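Clearing Table Litter With a Gripper: Dropped and Missed Items

The Claven household desk received 11 reports in May of wrappers falling short of the bin. In most, the finger pads had closed on a loose edge of the wrapper and lost it on the way over. Users are asked to observe the following.

1. Place the bin on the floor close to the table edge before starting. Check that the tablecloth does not hang over the rim.

2. Take tissues and flat wrappers by the thickest fold. Keep the fingers away from the cloth, as a pinched hem can pull a pot off the table.

3. Open both fingers fully over the bin and hold until the item has dropped.
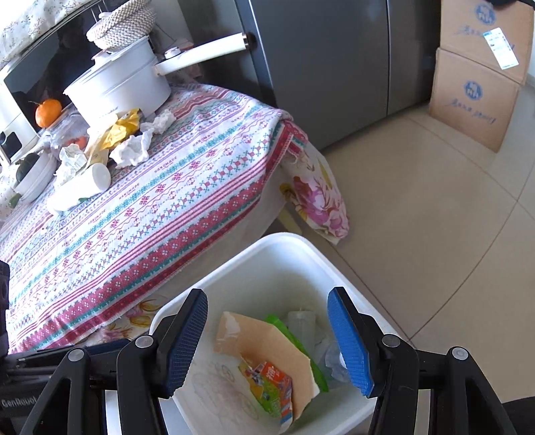

4. If an item sticks to a pad, stop and release the handle. Remove it by hand and wipe the pad with a damp cloth.

5. Do not reach into the bin while the gripper is in use.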